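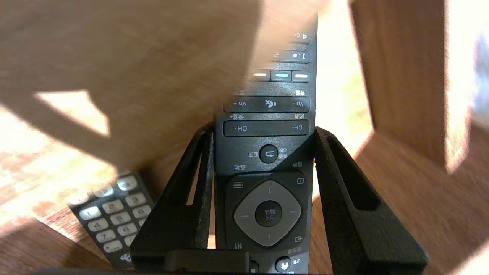
Looking after an old film camera at home

Most 35mm bodies from the eighties and nineties will keep working for years if they are stored dry, used now and then and not left with batteries in them. The tips on this page cover cleaning, storage and small checks you can do at a kitchen table. Anything that means taking the top plate off is left to a repair shop.

What to have on hand

A rubber blower bulb, the larger kind.
A soft brush that has never touched skin or oil. A makeup brush is fine if it is new.
Two microfiber cloths, one for glass and one for everything else. Mark them.
Lens cleaning fluid in a small bottle.
Isopropyl alcohol, 90 percent or higher.
Cotton swabs and wooden toothpicks.
White vinegar, for battery contacts only.
A shallow tray or a baking sheet with a rim, so screws and caps don't roll off.

Do not use canned air inside the camera. It can spit propellant, and the blast is strong enough to bend shutter blades.

Batteries

Take the batteries out if the camera will sit for more than a month. Leaking cells have killed more of my cameras than dropping has. I keep the cells in a labeled coin envelope next to the body.

If there is white or green crust on the contacts, check what kind of battery it came from. Alkaline cells leave a residue that vinegar will dissolve. Dampen a swab, don't soak it, and work at the crust until it stops fizzing. Wipe with a second swab and plain water, then a third with alcohol. Leave the door open overnight before putting in new batteries.

Lithium cells such as the CR123A and 2CR5 rarely leak, but the contacts still get dull. A clean pencil eraser will brighten them. Blow the crumbs out afterward with the camera held door down.

Cleaning the outside

Blow first, then brush, then wipe. Grit rubbed into a painted body leaves fine scratches that show up under a lamp. For grime around the dials, wrap a bit of cloth over the end of a toothpick and dampen it with a drop of alcohol. Go easy around painted numbers and test a hidden spot first, as some white fill comes right off.

Rubber grips from the nineties sometimes turn sticky or get a white bloom. The bloom wipes off with alcohol and comes back in a few months. Stickiness is the coating breaking down. On my Hodari the grip got so bad that it picked up lint, and I ended up removing the whole coating with alcohol and an old T-shirt. It took an evening. The rubber underneath is plain and a little shiny, and it has stayed that way.

Lenses

Leave small specks alone. A few bits of dust do not show in a photo, and every cleaning is a chance to scratch the coating.

For fingerprints, put one drop of fluid on the cloth, never on the glass, and wipe from the center out. Clean the rear element with extra care, since marks there matter more than marks on the front.

To check for fungus, open the aperture all the way and shine a small flashlight through from the back. Look for thin branching threads near the edges. Keep a lens with fungus away from the others until it has been seen to.

Mirror and shutter

Don't touch either one. The mirror is coated on its front surface and will mark from a dry cloth. Use the blower with the lens off and the camera facing down, and stop there. Dust on the mirror or focusing screen looks bad in the finder but doesn't reach the film.

Light seals

Open the back and press the foam along the hinge with a toothpick. If it leaves a black smear or crumbles, it needs replacing. Scrape the old foam out with the toothpick and a little alcohol, and cover the shutter opening with a piece of card held in by hand so nothing falls on the blades. Pre-cut seal kits are easier than cutting strips. I bought mine from Stergiou and they fit without trimming.

Storage

A closet shelf in a lived-in room is better than a basement or an attic. Leather cases hold moisture, so store the camera out of its case. I use a plastic food box with a gasket lid and a packet of silica gel for each body. The color-changing kind can be dried in a low oven and used again. I swap mine over in November when the heat comes on, and again in spring.

Fire the shutter a dozen times every couple of months at different speeds. Store mechanical cameras with the shutter uncocked.

Keeping track of film

Write the film type and speed on a piece of masking tape and stick it to the back as soon as you load. Take the tape off when you unload, since old adhesive is a nuisance to get rid of. If you shoot 800 film, keep it out of checked luggage and ask for a hand check at the airport.

Unopened film goes in the refrigerator in a zip bag. Let it warm up for an hour or two before opening the canister.

When to pay for a repair

Slow shutter speeds that sound wrong, oil on the aperture blades, a film advance that slips. Ask for an estimate first and compare it to the price of another body. My Ukon went in for a stuck advance and the repair cost less than I expected. The Pillovari wasn't worth fixing and is now a parts camera.

Bontu Negussie
Last updated 29 March 2021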